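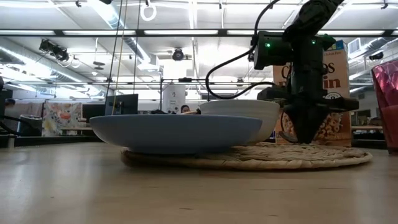
Why Did the Robot Stop?

My job is teaching a robot arm to set a breakfast table, and last September it quit on me right in the middle of a bowl. I get asked about this a lot when I visit schools, so I'm going to tell you the whole story!

First, how the arm grabs stuff. It has a gripper with two fingers (you have ten, lucky you). To pick up a bowl, it has to put one finger inside the rim and one outside, then squeeze. Try it at home with your thumb and one finger. Easy, right? Now try it with your eyes closed. Harder!

My robot has a camera on its wrist so it can see what it's doing. That camera needs a cable, and the cable has to be a bit floppy so the wrist can turn. Remember the cable, it's the troublemaker.

We had done 80 practice tries and I was feeling pretty proud. Then the arm reached down, started to turn its wrist, and froze. No crash, no sparks, no smoke. It just stopped, and a message popped up on my screen: TOO MUCH FORCE.

My friend Yen-ting Yuen asked, "Is it broken?" I thought so too. But the robot was doing exactly what it should. Inside each joint there's a motor, and the robot keeps checking how hard that motor is pushing. It checks 600 times every second, way faster than you can blink. If a motor has to push a lot harder than it expected, something must be in the way. It could be a table. It could be somebody's hand! The robot can't always tell which, so it stops and waits for a person. We call that a safety stop.

So what was in the way? I pressed the big red button to be sure the arm couldn't move (always do that before you reach in, even if the robot looks asleep). Then I found it. The cable had snagged on a joint and was tugging back, like when your backpack strap catches on a door handle.

Ngan-ling Hsieh helped me fix it with 2 little clips and some extra slack. We turned the wrist very slowly, all the way left and all the way right, and watched the cable the whole time. Then we went back to try number 81, and the bowl got where it was going.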